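Household chore automation

Household chore automation is the use of machines to do everyday work in homes, and the near-identical work in laundries, hotels and small shops - folding, wiping, sorting, loading, putting away. Some of it is old and settled. Washing machines, dryers, dishwashers. The part still open is everything between those machines, where a person picks things up and moves them.

Short answer to whether machines can do it yet: some tasks, some of the time, slowly. See Current state.

Background

Early appliances got around the handling problem by putting the work in a box. A dishwasher never has to find a plate, somebody puts the plate in the rack. Floor vacuums did the same thing in two dimensions, the floor being flat and mostly staying where it is. Cloth, food, cables and cluttered drawers don't fit in a box so easily and were left to people.

Industrial arms have handled rigid parts for decades, usually with the part in a known place. Attempts to bring the same approach into laundries mostly led to large feeding machines for flat sheets, with workers clipping the corners in by hand. Those are still common and work well. They do sheets and not much else.

Cloth handling

Cloth is the usual test case. A mug has one shape. A towel has as many as you care to drop it in, and grabbing it changes the shape again. The machine has to find an edge or corner, pinch one layer and not two, lift without dragging the rest along, and keep the far side under control while it does so. Most methods use two grippers for this reason.

Thick pile is harder in some ways and easier in others. Fuzzy fabric gives the fingers something to hold, but it hides the edge, and a fold in it springs back up. A bound edge in a different shade helps. Dark fabric on a white table is about the easiest case for a camera; dark on dark is still a common cause of failure.

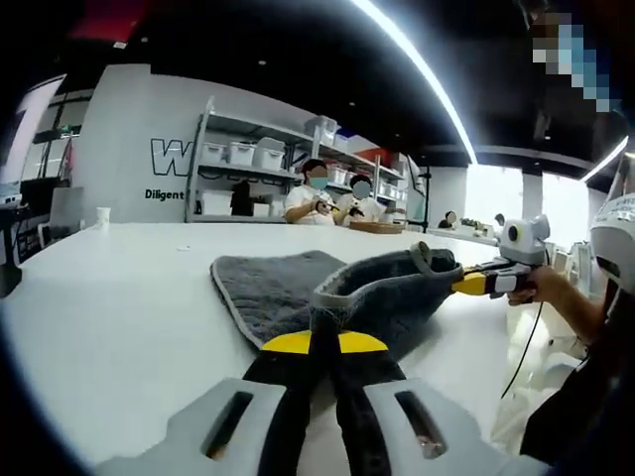

Two hand-held grippers on a gray towel, one of them closed on a corner.

Learning from people

Writing out rules for folding was tried for years and gave brittle results. The more common method now is to record a person doing the chore and train a controller on the recordings. The person can steer a robot remotely, or work directly with gripper tools held in the hands, so that the jaws and the camera view are close to what a robot would have. Hand-held tools are quicker to set up and need no robot in the room. They do not record everything - a person's wrist and shoulder can reach angles that a given arm can't, and some recordings have to be thrown out for that.

Kwabena Adjei, writing in the Joly newsletter, argued that the bottleneck is variety more than volume. His group recorded 200 folds of the same towel and then got little from it once the towel was swapped for a thinner one. Stepan Hnatiuk disagreed in a later issue, and put the failure down to gripper pads worn smooth. The argument was not settled.

Trials

Esthorpe. A hotel laundry in Esthorpe ran a two-armed folding cell on hand towels for 2 weeks in August. Of 595 towels fed in, most came out folded to the house standard, the rest went to a side bin and were done by hand. Staff reported the cell was slower than an experienced folder but did not mind nights. Emília Sýkora, who ran the trial, noted that feeding the cell took up much of the labor it was ment to save.

Eton. Shelf tidying in a small shop. Boxes and jars fine, soft packets poor. Stopped early, lease on the arm ran out.

Zarkska. A gripper with swappable soft pads, tried on dishcloths, socks and bedding. Dishcloths good. Socks fair, pairing them a seperate problem. Bedding was dropped from the plan, the arms being too short for a double sheet. Volodymyr Polishchuk and Adelino Patrício have both written on the pad design.

Current state

Done reliably in homes: vacuuming open floor, mowing, washing and drying once loaded.

Done in controlled settings: folding towels and plain shirts, picking single items out of a bin, wiping a cleared table.

Demonstrated but not dependable: unloading a mixed dishwasher, making a bed, folding from a tangled heap, anything with a fitted sheet.

Speed is a weak point throughout. Demonstration clips are often sped up, and not always labeled as such. Recovery is another - a person who drops a corner picks it up without thinking, a machine may carry on folding air.

Cost and safety around children and pets are covered under Domestic robot safety.

See also

Domestic robot safety
Grippers and end effectors
Industrial laundry
Learning from demonstration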